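Erside Holiday Flats - your questions

What time can we arrive?

Any time after 3 in the afternoon. The key safe is by the blue door, and the code comes by text on the morning you travel. If your ferry from Jovholm is late, don't worry a bit - let yourselves in whenever you land!

Is there anything to do if it rains?

Loads! The boat museum at Skurberg is a joy (do go up to the sail loft), and the Kobori tea room next door bakes the best cardamom buns on the coast. They sell out early, so go there first.

Can we charge phones and laptops?

Yes, every flat has wall sockets in each room, and we're happy to lend you a power strip too. Please keep it well away from the sink.

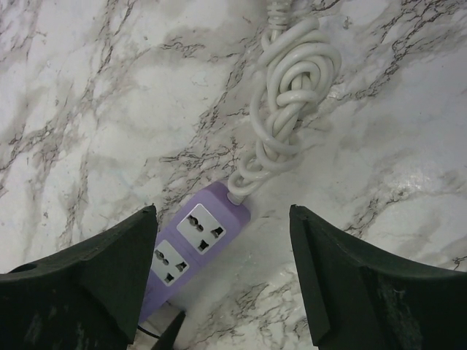
Can we bring the dog?

Please do. We charge 20 a stay for each dog, and the beach is open to them all year apart from June, when the terns are nesting by the slipway.

How far is the beach?

50 metres down the lane. You can hear the waves from bed with the window open - it's lovely.

Is there parking?

One space for each flat, behind the wash house. Vans fit if you back in.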